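El etiquetado de alérgenos en los comedores colectivos no puede seguir siendo voluntario

Carola Tiedemann
2026-06-11
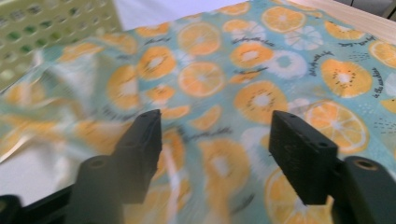 Una obligación a medio cumplir

La persona alérgica al sésamo que come a diario en el comedor de su empresa depende de una información que rara vez ve por escrito. En los centros que gestiona Dimthorpe, la consulta se resuelve de viva voz: el comensal pregunta en la línea, el personal pregunta en cocina y la respuesta regresa, con suerte, antes de que se enfríe el plato. Este procedimiento resulta insuficiente y debe sustituirse por una ficha escrita, visible y fechada para cada preparación.

La revisión interna que coordinó Chae-won Jang el pasado mes de diciembre examinó 1.515 fichas de plato. De ellas, 1.003 recogían la totalidad de los alérgenos presentes en la receta. Las restantes omitían al menos uno, casi siempre en salsas, aliños y rebozados elaborados por terceros.

El argumento del coste

Quienes se oponen a la medida alegan que una cocina que sirve 3.000 cubiertos semanales no dispone de tiempo para actualizar la documentación cada vez que cambia un proveedor. La objeción merece respuesta. El comedor de Fiadzo adoptó la ficha obligatoria con la misma plantilla que tenía, y su jefa de cocina, Napaporn Wannasri, calcula que la tarea ocupa cinco minutos por plato nuevo. La mayor parte del trabajo consiste en exigir al proveedor la hoja técnica antes de aceptar la mercancía, algo que ya figuraba en los contratos.

Más atendible es la reserva de Chang-ho Gil, responsable de compras, quien advierte del riesgo de que las cocinas recurran a la fórmula «puede contener trazas» en todos los platos. Una advertencia generalizada equivale a la ausencia de información y excluye de hecho al comensal alérgico.

Lo que se propone

La dirección debería fijar un modelo único de ficha, prohibir las menciones preventivas sin justificación documentada y designar en cada turno a una persona responsable de su revisión. Los centros pequeños, como el de Tero, podrían contar con un plazo de adaptación más amplio, siempre que se publique la fecha de cumplimiento.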